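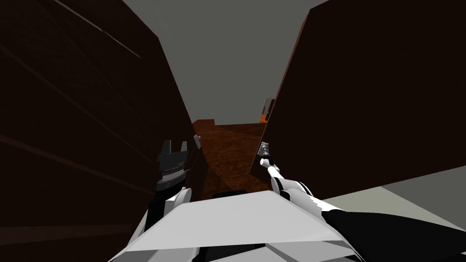 Superficie de veta rojiza entre dos volúmenes de color marrón muy oscuro.

La tolerancia que falta en las fichas técnicas

Las fichas de mobiliario modular indican ancho, alto y fondo en milímetros, pero casi ninguna declara la variación dimensional por humedad. El catálogo de Mutness dedica 86 páginas a acabados y ninguna a este dato. Dallico lo incluye en un anexo, sin precisar las condiciones de ensayo.

La omisión tiene coste. Un hueco de 283 mm medido en abril puede no admitir el mismo cajón en noviembre. Hina Malik propone una holgura mínima de 4 mm por lado; me parece razonable para madera maciza y excesiva para tablero.

Debería exigirse una línea más en cada ficha: dimensión nominal, humedad de referencia y desviación máxima. El fabricante ya dispone de esos valores, o debería disponer de ellos antes de vender.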